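Storage bin

A storage bin is an open container with a flat floor and raised walls, used for keeping small goods together in a house, shop or workshop. Common materials are plastic, sheet metal and board. Household models hold up to 45 litres, while those for workshops may carry a load of 100 kilograms.

The low-front type has one wall lower than the others, so that the contents can be seen and reached easily. In the Netherlands it was sold from 2000 by the firm Geerts under the name Pirnlow, in 11 sizes.

Bins are usually washed with warm water and mild soap. Hard brushes are not advised for painted floors.

The floor is the part which shows age first – objects are dropped on it, pushed over it and pulled out again. On a grey bin the wear is often seen as pale, cloudy scuffs, also when only a few light things are kept inside, such as a plastic cup lying on its side next to a red block. Such marks do not make the bin weaker.
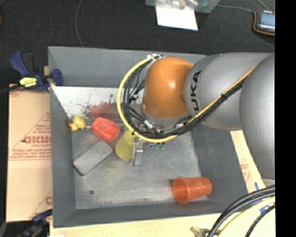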